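**Mustville laundry service moves towel folding to padded surfaces**

MUSTVILLE – Hislow, the linen service that handles towels and small garments for customers across the Herrera district, has changed the way items are folded before packing. Hard-topped tables are being replaced with padded surfaces, and the folding sequence has been rewritten to suit them. The change took effect on Monday.

Under the old sequence, an item was laid flat on a bare tabletop and smoothed by hand from the center outward. Lightweight cloth tended to slide during the second fold, which left the edges out of line. Hislow put the permitted offset between edges at 8 millimeters and found that thin towels missed it more often than any other item.

A padded surface gives more grip. The cloth is spread first, then taken by its two near corners and drawn level before the first fold is made. Any ridge that forms in the middle is worked out toward the far side. The item is then folded in half, turned and folded again.
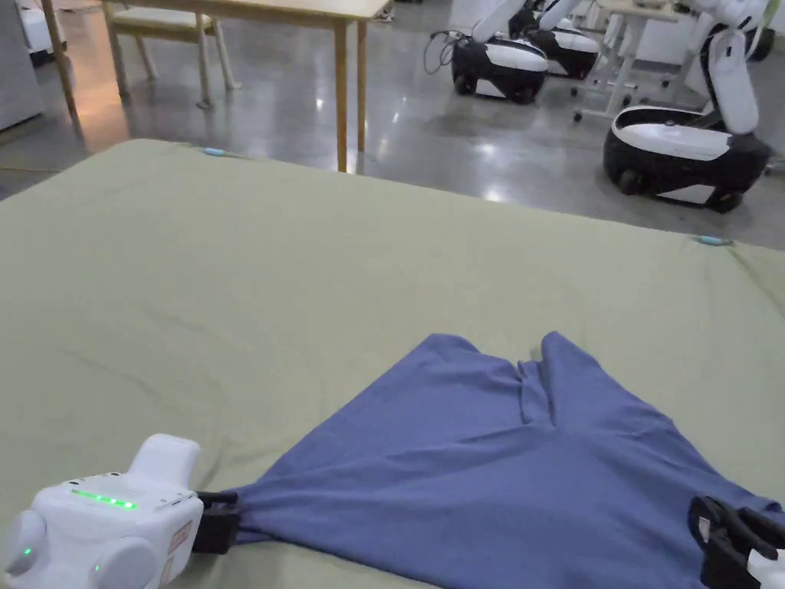 The padding has a drawback. A soft top wrinkles under load, and a deep wrinkle can carry through into a thin cloth. The written procedure calls for the cover to be pulled tight at the start of each shift and again after every 40 items. Covers are washed separately from customer linen.

Trials ran through July on a batch of 1000 pieces, mostly hand towels and plain cotton tops. Average folding time was 14 seconds per piece, the same as on the hard tables. The gain was in refolds, which fell for every category except heavy bath towels. Those will stay on the hard tables for now.

The padded tops were supplied by Hosus, which also makes the replacement covers. Hislow said no change is planned to wash temperatures, drying times or packing sizes. Bundles will be stacked with the folded edge facing out – the same as before – and existing shelf labels remain valid.

Customers who want a different fold can note it on the order slip. Requests received after 4 p.m. apply to the next delivery.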